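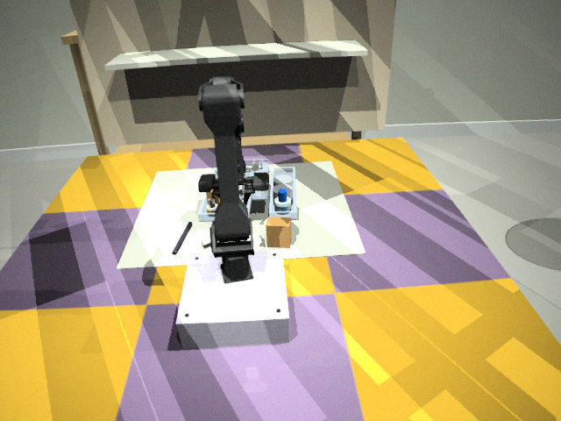
Figure 14.1 Simulated bench cell with the arm on its pedestal, two clear bins, a small cardboard box and a pen or marker.

Chapter 14
Faults That Pass the Test

In this chapter you will learn to:
Tell a fault from a failure and from a hazard
Read a run log for the first wrong event, working backward from the last one
Check a gripper signal against a second source
Write a stop condition that still works when a sensor is wrong

14.1 The Motaditz press-down

Motaditz builds small bench cells for sorting and racking parts. One of these went to a parts laboratory in Oltolmont, where an arm was to lift small cylinders and stand them on a tray. Before the cell was switched on, its program was run 2765 times in simulation, on a package called Backlund. The test report listed no collisions and the program was released in April.

The real arm ran through the morning without trouble. Shortly after two in the afternoon it went down to pick up a cylinder, closed its fingers, and came up with nothing. The program did not notice. It carried the empty gripper to the tray, moved down to the placing height, opened the fingers, and recorded a good placement. It then went back for the next part.

The missed cylinder had been knocked over by the first attempt and was lying across the next pick position. The gripper came down on top of it and kept pushing. An operator heard the motor note change and pressed the emergency stop. One finger was bent, the tray was cracked, and a piece of the tray was found on the floor on the other side of the guard. Nobody was hurt. The operator had been reaching for the door handle.

The first repair was the wrong one. The finger was replaced, the pick height was raised slightly, and the cell was started again. It ran for 14 days before the same thing happened with a different part.

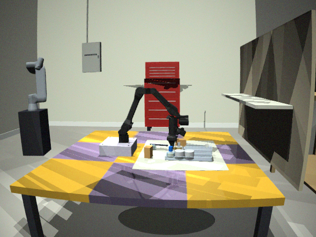
The second time, the laboratory asked its sister site in Tokuvberg to go through the simulation records. The engineers there did not begin with the crash. They went back to the first line in the log that should not have been there, and found it well before any contact: the "part held" signal had come on while the fingers were fully shut. Fingers that are fully shut have nothing between them.

The cause was simple. The program set "part held" whenever the gripper stopped moving after a close command. A gripper stops when it meets a part. It also stops when it reaches the end of its travel. The program treated both cases the same.

The simulation had not hidden this. When the records were checked again, 1665 of the runs turned out to include at least one empty grip marked as a good one. A part that was missed in the simulation usually stayed upright where it was, and the arm passed over it without touching it. The test counted collisions, and there were none to count. It never compared the number of parts on the tray with the number of placements in the log.

14.2 Three words to keep apart

A fault is something wrong in the system, whether or not it has caused trouble yet. At Oltolmont the fault was the rule that set "part held." It was present from the first day.

A failure is the moment the system does not do its job. The first failure was the empty grip that was logged as a placement. The bent finger came later and was a result of it.

A hazard is anything that could injure a person. The arm could push down with a force of over 40 newtons before its own drive cut out, and the guard had a gap at the bottom. Those two facts were true even during the good morning. A cell can be working well and be hazardous.

Many accident reports mix these terms, and the repair then goes to the wrong place. Raising the pick height dealt with the damage from one failure. It left the fault and the hazard as they were.

14.3 Using a second source

A signal that decides what the arm does next should be checked against something that does not share its weakness. For a gripper, the usual choice is finger position. If the part is known to be a certain width, the fingers must stop near that width. A stop at any smaller opening is read as empty, and the arm goes to a safe height and waits.

Before reading on, write down two other ways the Oltolmont cell could have found out that its gripper was empty. For each one, name a condition in which it would give the wrong answer. You will need your list for Section 14.4, where we build the check step by step and then try to break it.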